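Istcombe Community Kitchen and Tea Room
Monthly Safety Walk-Through, with comments
Inspected by: Henok Moges
Date: 2024-07-18
Form 927

FRONT OF HOUSE

1. Entrance and walkways clear: PASS
Big improvement on last month! The coat rack has moved to the side wall and you can get a stroller or a wheelchair straight in. Thank you to whoever did it.

2. Mats flat, edges not curling: NEEDS ATTENTION
The mat by the counter has a corner that lifts. Tape will do for now, but please order the heavy rubber-backed kind from Grindamton when the budget allows.

3. Tables steady, tops free of splinters and cracks: PASS
I leaned hard on every one of them and nothing rocked. Run a palm along the underside of the rims too, that's where splinters like to hide. Wooden tops get wiped with a damp cloth and then a dry one. No bleach on wood, please.
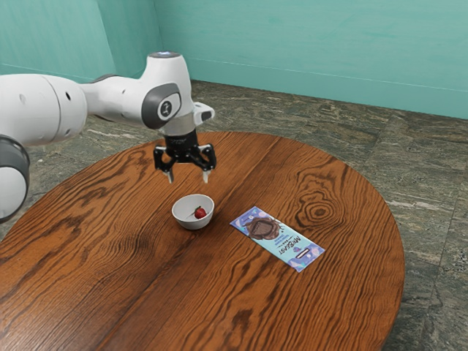 4. Chairs: NEEDS ATTENTION
Two have loose back legs. I tagged them and put them in the store room. It's a ten-minute job with wood glue and a clamp, and I'm happy to show anyone who wants to learn, it's very satisfying.

5. Exit signs lit, both doors open from inside: PASS
Tested with the main lights off. Lovely and bright.

HOT DRINKS

6. Urn on a level surface, cord not hanging: PASS
The new Stevura urn has a short cord and a tap guard, and I love it. Still keep it 30 inches back from the front of the counter, where little hands can't reach.

7. Urn descaled and logged: FAIL
Last entry in the log is from before the school break. Descale before Saturday, please, and write it down even if it only takes a minute.

8. Takeout cups and lids: PASS WITH COMMENT
Lids fit snugly now that we've gone back to one size (hooray). Sleeves of 50 stay closed until needed and live on the shelf, never under the sink. Paper cups: fill to a finger's width below the rim, and set them down away from the table edge before calling the customer over. 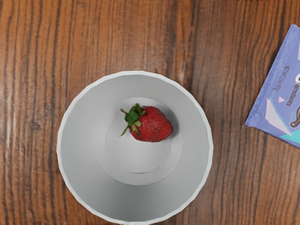 9. Burn kit stocked and in date: PASS
Gel, cling film and dressings all good. Cool running water comes first, every time.

KITCHEN

10. Fire blanket and extinguisher in place: PASS
Extinguisher 3431 has its pin and seal, and the needle is well in the green.

11. Fridge thermometer readable: NEEDS ATTENTION
It works fine but it's buried behind the milk. Hang it on the middle shelf at the front.

12. Knives stored safely: PASS
The magnetic strip from Assefa is a treat to use. Blades all facing the same way, well done.

TO DO BEFORE THE NEXT WALK-THROUGH
Tape mat corner
Glue chairs
Descale urn and sign log
Move fridge thermometer

Signed: H. Moges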